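Minutes, Mollen tidying and sorting team, December

Automation update. Great month! The crew logged 198 pick-and-place runs with the hand-held grippers, toys and small household items mostly, and Predau wants 300 by the next meeting.
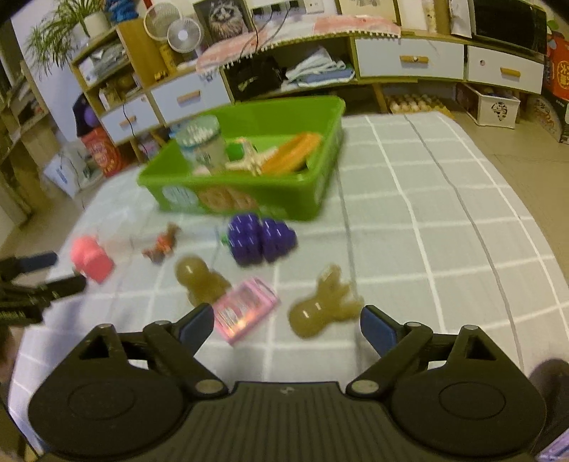

Wrist strain came up again. Agreed: swap hands every hour, longer breaks from now on. Two sorters move to checking recordings full time – both asked for it and can't wait to start. Pay grades stay as they are.

Action: training plan to Vidura before the holidays.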